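Collecting Cloth-Folding Examples by Hand: Project Report
Přemysl Vrabec
2024-09-30

3. How the examples were gathered

The original plan for this project had a section called "Model design", and it was going to be the long one. It is now a page and a half. Most of the term went on folding, and so does most of this report.

The learning system (Osel, named before I knew how stubborn it would be) learns by copying. It needs a great many short recordings of somebody doing the task properly, and the somebody was me. I used a hand-held gripper with a camera fixed to it, so that what was recorded would be close to what the arm sees later on. You squeeze, the fingers close, you move the cloth, you let go. A child could do it, and would probably have asked for more money.

Each recording covers one fold, from the first approach to the release. I set a limit of 45 seconds, after which the attempt was thrown away. In the first week this limit did a lot of work.
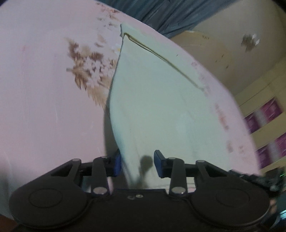 The hardest part to get right was the approach. Thin cloth lies flat and gives the fingers very little to hold. If you come in too high you close on air, and if you come in too low you push the hem along in front of you like a small snowplough. My early recordings are full of both. I kept some of the near misses where I had recovered within the same attempt, on the advice of my supervisor, who pointed out that the arm would be making the same mistakes and might as well see a way out of them.

Starting positions were a second problem. Left to myself, I put the cloth down in the same place every time – I had not known this about myself. After the first 30 recordings I wrote a short script, Buvatus, that gave me a random angle and told me which edge to start from. It was the most useful code I wrote all term and it is 8 lines long.

4. What we ended up with

The full set comes to 3,825 recordings. Roughly a tenth of these were marked as poor when I watched them back, mostly for hesitation. The system copies hesitation very faithfully. An early version trained on everything would stop above the cloth and hover there, in what I am sorry to say was a recognisable imitation of me.

The poor recordings were left out of the training set but not deleted. Training on the remainder and testing on the arm will run until November, and the results will be added as section 5. My own folding has improved a great deal.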